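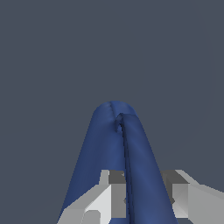
*Tela azul sobre fondo gris, render.*

**Miércoles, noche**

Sigo con el editor de formularios de Drastilard. Por la mañana he arreglado el panel de propiedades, que perdía el valor si cambiabas de control sin pulsar Intro. Eran 2 líneas mal ordenadas y me han costado media jornada.

Después, el generador de código. El proyecto de prueba de Moroz produce unas 2.000 líneas y compila sin avisos. El de Sultunier se queda en 700 y falla en los menús anidados: escribe el submenú antes que el padre. Lo dejo apuntado y no lo toco hoy.

He vuelto a mirar Dreldale para guardar las plantillas. El formato es cómodo, pero no me gusta que reescriba el fichero entero con cada cambio, porque luego no hay quien compare versiones. De momento me quedo con el texto plano de siempre.

Por la tarde, correo y copia de seguridad. El disco viejo hace ruido.

Mañana:

- submenús
- orden de tabulación
- contestar a los de Moroz lo de la licencia

Cierro a las once y cuarto.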